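Zirolov Tischzelle: Planungshilfe für Werkstatt, Lehre und Labor

Produkte / Tischzellen / Zirolov / Planung und Budget

Stand: 17/07/2026

Wer zum ersten Mal einen Roboterarbeitsplatz plant, schaut meistens zuerst auf den Arm. Das kann ich gut verstehen, mir ging es genauso! Reichweite, Traglast, Wiederholgenauigkeit, das sind die Zahlen, über die man gern redet. Nach einigen Jahren mit Tischzellen rate ich trotzdem dazu, beim Tisch anzufangen und sich von dort nach oben zu arbeiten. Der Zirolov ist genau so gedacht: ein Grundgestell mit Lochrasterplatte, auf das man Arm, Arbeitsfläche und Werkzeug Stück für Stück setzt, und zwar in dem Tempo, das der eigene Haushaltsplan hergibt.

Grundgestell und Rasterplatte

Das Gestell kommt verschraubt und steht auf vier Stellfüßen, die sich einzeln nachziehen lassen. Bitte wirklich mit der Wasserwaage arbeiten und nach den ersten Betriebstagen noch einmal prüfen, besonders auf Estrich. Die Rasterplatte ist durchgehend gelocht, sodass Vorrichtungen fast überall Platz finden, und man gewöhnt sich erstaunlich schnell daran, in Lochreihen zu denken statt in Millimetern (bei uns im Haus heißt es längst »drei nach links, eine nach hinten«, und jeder weiß, was gemeint ist).

Für die Bestellung brauchen wir die Aufstellfläche, die lichte Breite der engsten Tür und die Angabe, ob ein Aufzug vorhanden ist. Klingt banal, hat aber schon manchen Liefertermin gerettet.

Arbeitsfläche: lieber Holz, als man denkt

Direkt auf dem Lochraster zu arbeiten geht, macht bei kleinen Teilen aber wenig Freude. Kleine Klötze kippen an den Lochkanten, und wer mit einer Kamera arbeitet, hat das Punktmuster in jedem Bild. Deshalb empfehlen wir eine helle Auflage, die mit der Platte verschraubt wird. Verleimtes Holz ist dafür mein klarer Favorit. Es ist griffig, lässt sich abschleifen, und wenn ein Werkzeug doch einmal zu tief fährt, hat man eine Delle im Brett und keinen Schaden am Werkzeug. Die Befestigung gehört nach außen an den Rand, damit die Mitte frei bleibt.

Planen Sie die Auflage als Verbrauchsmaterial ein, zwei Stück pro Zelle. Das zweite Brett liegt dann fertig gebohrt im Schrank und ist in wenigen Minuten gewechselt.

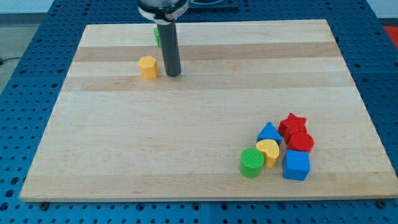 Beim Übungsmaterial lohnt es sich übrigens überhaupt nicht, von Anfang an Originalteile aus der Fertigung zu nehmen. Bunte Formklötze aus Kunststoff, wie man sie von Steckspielen kennt, sind günstig und robust und decken eine erfreuliche Spannweite ab: Ein Würfel bietet parallele Flächen, ein Zylinder rollt weg, wenn er umfällt, ein Stern zwingt zum Nachdenken über den Anfahrwinkel. Und ein Herz ist für Einsteiger eine richtig schöne Gemeinheit. Farbe und Form lassen sich getrennt abfragen, womit man schon einen halben Kurs füllen kann, bevor irgendein echtes Werkstück auf den Tisch kommt.

Fangen Sie mit einzeln stehenden Teilen an und schieben Sie die Klötze später dicht zusammen. Der Unterschied im Schwierigkeitsgrad ist enorm, und er kostet keinen Cent extra.

Arm und Flansch

Der Zirolov wird ohne Arm verkauft. Adapterplatten gibt es für die gängigen Fußmuster, andere fertigen wir nach Zeichnung. Achten Sie bei der Auswahl weniger auf die maximale Reichweite als auf den Bereich, in dem der Arm senkrecht von oben arbeiten kann. Bei Tischaufgaben ist das fast immer die entscheidende Größe, und sie ist kleiner, als das Datenblatt auf den ersten Blick vermuten lässt. Wir rechnen sie Ihnen gern vorab aus, dafür genügen Typ und gewünschte Montageposition.

Die Kabelführung bitte gleich mitplanen. Leitungen, die quer über den Boden zum Tisch laufen, brauchen eine Kabelbrücke oder einen Kanal, beides steht in der Zubehörliste und wird erfahrungsgemäß vergessen.

Werkzeug: Schieben, Saugen, Greifen

Hier wird es spannend! Viele Projekte brauchen am Anfang gar keinen Greifer. Mit einem schlichten Stab am Flansch kann man antippen, schieben, sortieren und Positionen anfahren, und man lernt dabei sehr viel über Kontaktkräfte und Bahnplanung. Der Stab Meltura ist unser einfachstes Werkzeug: rund, unten verrundet, ohne Elektrik und ohne Druckluft. Er ist 9 Prozent teurer geworden als im Vorjahr, weil wir die Aufnahme überarbeitet haben, bleibt aber mit Abstand die günstigste Position auf dem Angebot.

Wer später greifen will, rüstet nach. Die Aufnahme bleibt dieselbe, der Tausch geht mit einem Innensechskant.

Was gehört ins Budget?

Sebastián Toledo betreut bei uns die Angebote und hat aus seinen Projekten eine Aufteilung zusammengestellt, mit der man gut in die erste Runde gehen kann:

Arm mit Steuerung: 40 Prozent
Gestell, Rasterplatte, Auflagen: 20 Prozent
Sicherheitstechnik und Abnahme: 15 Prozent
Werkzeuge und Adapter: 10 Prozent
Schulung: 10 Prozent
Reserve: 5 Prozent

Die Reserve wird gern als Erstes gestrichen. Lassen Sie sie drin. Auch die Schulung sollte im selben Antrag stehen wie die Hardware, sonst muss sie später aus einem anderen Topf kommen.

Lieferzeit und Inbetriebnahme

Das Grundgestell ist in vier Wochen lieferbar, Sonderadapter brauchen drei Wochen länger. Wer zum Kursbeginn im September arbeiten möchte, sollte jetzt anfragen. Für die Inbetriebnahme am Aufstellort setzen wir einen Tag an und arbeiten dabei mit Kuller zusammen, auf Wunsch auch mit Ihrer eigenen Elektrofachkraft. Die Risikobeurteilung liegt beim Betreiber, eine Vorlage mit ausgefülltem Tischteil legen wir bei.

Lieferumfang Grundpaket

Gestell mit Stellfüßen
Lochrasterplatte, blau
eine Holzauflage, vorgebohrt, mit Schrauben
Bohrschablone für weitere Auflagen
Bedienungs- und Montageanleitung auf Deutsch

Nicht enthalten: Arm, Steuerung, Werkzeug, Übungsteile, Kabelbrücke.

Häufig bestellt mit

Stab Meltura
Adapterplatte nach Zeichnung
Ersatzauflage
Kameramast Cáceres, kurz oder lang

Zum Kameramast noch ein Tipp aus der Praxis: Nehmen Sie den langen, wenn die Raumhöhe es zulässt. Der kurze reicht für die Fläche selbst, aber bei ausgestrecktem Arm fehlt dann oft genau der Bereich, den man sehen will. Kürzer klemmen lässt sich der lange Mast jederzeit.

Angebote erstellen wir auf Grundlage einer Raumskizze, von Hand gezeichnet reicht völlig. Bitte Türen, Steckdosen und die gewünschte Bedienseite eintragen.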